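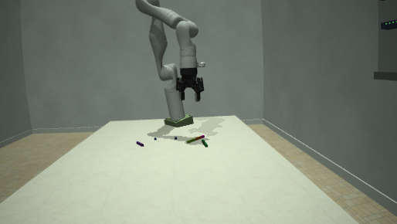
흰색 긴 작업대 안쪽, 올리브그린색 받침 위에 설치된 밝은 회색 다관절 로봇 팔(컴퓨터 렌더링)

그루비린(Gruvirine) 치즈 수출 준비 지원사업 중간 진행 보고

수신: 던소프(Dernthorpe) 지역식품기금 사업관리 담당 크리스티너 쇼모지
발신: 맨두미어(Mandumier) 낙농협동조합 수출팀 에니쾨 헐라스
작성일: 2025년 3월 9일 일요일

1. 보고 범위

본 보고서는 협약서 제4조에 따른 두 번째 중간 보고이며, 지난 보고 이후의 진행 사항과 예산 집행, 다음 분기 계획을 담았습니다. 첫 보고에서 지적하신 숙성 기록 양식 문제는 3항에, 운송업체 변경 건은 4항에 따로 적었습니다.

2. 참여 농가와 원유 공급

현재 원유를 공급하는 농가는 12곳입니다. 협약 당시와 수는 같으나 구성이 바뀌었습니다. 북쪽 구역의 한 농가가 겨울에 착유를 중단하면서 빠졌고, 대기 명단에 있던 헤지(Hegyi) 계곡의 농가가 그 자리를 이어받았습니다. 새 농가의 원유는 체세포수와 세균수 검사를 통과한 뒤부터 받았습니다.

집유 일정은 격일로 유지하고 있습니다. 1월 폭설 때 도로가 막혀 두 차례 집유를 걸렀고, 해당 원유는 농가에서 사료용으로 처리했습니다. 이에 대한 보상은 조합 자체 예산으로 지급했으며 기금에서는 쓰지 않았습니다.

3. 생산과 숙성

수출용 그루비린은 이번 기간에 250덩이를 만들었습니다. 이 가운데 27덩이는 껍질이 갈라져 수출 물량에서 제외하고 지역 매장에서 할인 판매했습니다. 생산 책임자 그리고리스 마크리스의 조사에 따르면 갈라짐은 숙성실 동쪽 선반에 몰려 있었고, 환기구 바람이 직접 닿는 위치였습니다. 2월 둘째 주에 바람막이를 달고 뒤집는 간격을 줄였습니다. 그 뒤 들어간 치즈는 아직 숙성 초기라 효과를 판단하기 이릅니다.

숙성 기록은 종이 장부에서 공용 전산 양식으로 옮겼습니다. 항목은 제조일, 원유 배치 번호, 염지 시간, 온도, 습도, 뒤집은 날짜, 담당자 서명입니다. 과거 기록 중 작년 가을 이전 것은 습도 값이 빠진 날이 많아 그대로 빈칸으로 두었습니다. 추정값은 넣지 않았습니다.

4. 수출 절차

위생증명서 신청 서류는 제출을 마쳤고, 라벨 번역본에 대한 보완 요청을 한 번 받았습니다. 알레르기 유발 성분 표기의 글자 크기와 살균 여부 표기 위치가 문제였습니다. 라벨은 수정해 다시 제출했으며 회신을 기다리고 있습니다.

냉장 운송은 처음 계약한 업체가 소량 혼적을 더 이상 받지 않겠다고 알려 와 업체를 바꾸었습니다. 새 업체의 단가는 더 높지만 항구 창고의 보관료가 포함되어 있어 총액은 승인 예산 안에 있습니다. 견적서 두 건과 계약서 사본을 첨부합니다.

바이어 상담은 머리언 포도르가 맡고 있습니다. 세 곳에 시식용 견본을 보냈고 두 곳에서 답이 왔습니다. 한 곳은 반 덩이 진공 포장을, 다른 한 곳은 숙성 기간이 더 긴 제품을 원했습니다. 가격 협의는 시작하지 않았습니다.

5. 예산 집행

승인 예산의 70퍼센트를 집행했습니다. 검사비와 포장재 구입은 계획대로이고, 번역비는 라벨 재작업으로 초과했습니다. 초과분은 출장비 잔액에서 전용하고자 하니 승인 여부를 알려 주시기 바랍니다. 항목별 내역은 별첨 2에 있으며 영수증 원본은 조합 사무실에 보관 중입니다.

6. 지연 사항과 위험 요인

라벨 회신이 늦어지면 첫 선적도 그만큼 밀립니다. 출고 대기 중인 치즈는 당분간 품질에 지장이 없으나, 숙성실 공간이 부족해질 수 있습니다. 루어리 퀸런이 인근 저장고의 단기 임차 조건을 알아보고 있습니다. 임차가 필요해지면 비용을 별도로 협의드리겠습니다.

포장실 직원 한 명이 퇴사하여 충원 공고를 냈습니다. 지금은 생산 인력이 교대로 포장을 돕고 있습니다.

7. 다음 분기 계획

4월에 반 덩이 진공 포장 시험을 하고, 결과를 바이어 두 곳에 보냅니다. 같은 달에 동쪽 선반 치즈의 껍질 상태를 다시 점검합니다. 위생증명서가 나오는 대로 선적일을 확정해 서면으로 알려 드리겠습니다.

첨부
별첨 1. 원유 검사 성적서
별첨 2. 항목별 집행 내역
별첨 3. 운송 견적서 및 계약서 사본
별첨 4. 수정 라벨 시안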